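How to Check the Lighting on Your Street After Dark

Posted 2024-01-30 by Effie Yule

A street that seems well lit from the front porch can have long dark stretches once you walk it. This page explains how to do a simple lighting check on a residential block and how to send the results to whoever maintains the lights. I wrote it after going through our end of Hornwood, and it should work for most streets with houses on both sides.

What you need

A printed map of the block
A clipboard and a pencil
A flashlight you can turn off easily
Reflective vest or light-colored coat
One other person

Before you go out

Walk the block once in daylight. Mark each streetlight on the map and copy down the pole number if there is one. Mark trees that stand close to a light. In Kirville the numbers are on small tags at eye level, but other towns put them higher up.

Pick a dry night and wait until it is fully dark. Ask your neighbors to leave their porch lights the way they normally have them.

Doing the check

Start at one end and stay on the sidewalk where there is one. At each streetlight, write down whether it is on, off, flickering, or blocked by leaves. Then stop halfway to the next one and turn off your flashlight. If you can't make out the edge of the curb, shade that part of the map.

Keep porch lights separate from streetlights in your notes. Porch lights get switched off at bedtime, and the town won't count them.

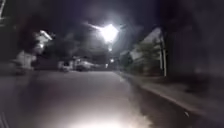
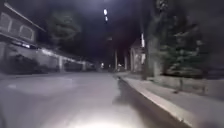
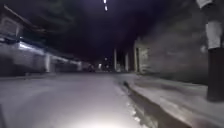

Residential street at night, with the pavement bright up close and darker farther along.

Should I do the check in summer or winter?
Do it in summer if you only have time for one, when the trees are full and block the most light. If you can manage a second round, go in March before the leaves come out and compare the two maps.

Writing it up

Make a clean copy of the map. Under it, list each problem on its own line with the pole number and the nearest house number. Our list from Ralby Street had 2 lights out and one with a branch grown across it. Aniela Adamczyk typed it up and we kept it to a single page.

Send outages to the utility and branches to the town, if those are handled separately where you live. Write down the date you reported each one and any reference number they give you. Ours was 1784, and we were asked for it on every call.

Go back and look at the same lights after a month. If one is still out, send the report again with the old reference number on it.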